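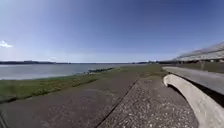

Waterside path, calm conditions

Stosico Trinen Folding Walking Poles (pair)

Product code: TRN-40
Sold as: pair
Colours: slate, moss
In stock – usually leaves us within 2 working days

The Trinen is a three-section folding pole for everyday walking on paths, tracks and easy hill ground. It folds short enough to go inside a day sack and locks with a single push button. Stosico have made it for several seasons and the current version has a longer grip and a better wrist strap than the old one.

The shaft is aluminium throughout. It weighs more than carbon, but it costs a good deal less and copes better with being knocked against rocks or shut in a car boot. If you want the lightest pole we sell, look at the Robichaud instead. If you want one that you can lend to the family and not worry about, this is the one we would point you to.

Setting up

Hold the grip, let the lower sections drop and pull down on the middle section until the button clicks out. Set the height with the lever on the upper section. Your elbow should be bent at a right angle when the tip is on the ground next to your foot. Shorten the poles a little for a long climb and lengthen them for the way down.

To fold, press the button in and push the sections together slightly before pulling them apart. Do not twist them. The inner cord is under tension and twisting wears it at the joints.

Tips and baskets

Each pole comes with a hard metal tip and a rubber foot that pushes on over it. Use the rubber foot on tarmac, paving and boardwalk. Take it off for mud, grass and loose stone. Small trekking baskets are fitted as standard. Wide baskets for snow or soft sand are sold separately and screw on to the same thread.

Specification

Shaft: aluminium, three sections
Folded length: 40 cm
Grip: EVA foam with short lower extension
Strap: padded, adjustable, left and right marked
Lock: push button, plus lever for height
In the box: 2 poles, 2 rubber feet, 2 small baskets, mesh carry bag

Care

Wipe the poles down after use on the coast – salt gets into the lever and makes it stiff. Leave them unfolded indoors until they are fully dry. Do not oil the joints. If the lever starts to slip, tighten the small screw opposite it by a quarter turn and try again.

Spares

We keep rubber feet, tips, straps and inner cords for the Trinen. Cords can be fitted at home with the instructions supplied, or send the pole to our workshop and Hongjun Qian will do it for the price of the part plus return postage. Motar tips fit the older Trinen only and will not go on this version.

Delivery and returns

Unused poles can be returned within 28 days in their original packaging. Please leave the card sleeves on the tips until you are sure of your choice. We cannot take back poles that have been used outdoors unless there is a fault.

Snow baskets are out of stock until April.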